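Notebook, bench 2, June
Project Provgate - view dropout on the place-in-dish task

Picking this up from yesterday's page. The question is still whether the policy needs the close view during the last part of the approach, or whether the table view carries it. Same network as before, 80 demonstrations, 500 steps per rollout limit. Dropout is applied per episode, one view blanked at a time. Config is under Hisley, run 2065.

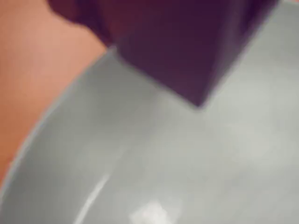

Blanking is done after resize and before normalization. The earlier version did it the other way around, so a blanked view came through as mid-gray with a color offset and the network could learn the offset. Fixed in the loader. Old checkpoints are not comparable and I have moved them out of the shared folder.

Seeds: 2 per condition for now. Not enough to quote a variance, enough to see if the sign of the effect holds. 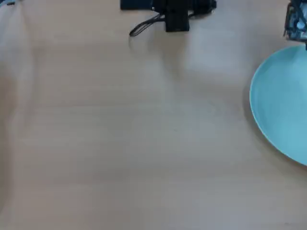

Table view, gripper at the rim of the light blue plate.

Logged the commanded and measured tip height separately this time. The Mughal script merges them when the timestamps match, and that hid a lag on the descent. I am keeping both columns until the lag is measured properly. Rollouts get scored on final position only, with approach path kept as a side metric.

Open point is what to do with episodes where the gripper stalls over the rim and then recovers. I had them as successes.
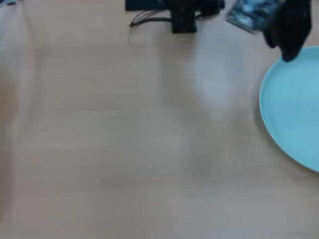
Amrit Paquette would split them out: a recovery after a stall is a different behavior from a clean placement, and pooling the two will make the dropout condition look better than it is. Amrit also wants the stall threshold fixed before anyone looks at the next batch.

Agreed on both. Threshold goes in the config, and scoring gets rerun on the stored logs - no new rollouts needed for that. 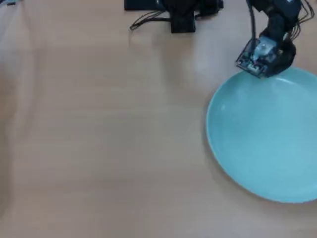
Sylvie Ross
Robot learning, notebook owner

Still to do on this page:
Rerun scoring with three outcome classes (clean, recovered, failed).
Check glare on the tabletop against table-view saliency. There is a pale patch near the plate and I want to know if the network is using it as a landmark.
Ask Jernitz for the camera mount drawing, current copy has no hole spacing.
Condition with both views kept but the close view delayed. Low priority until the lag number is in.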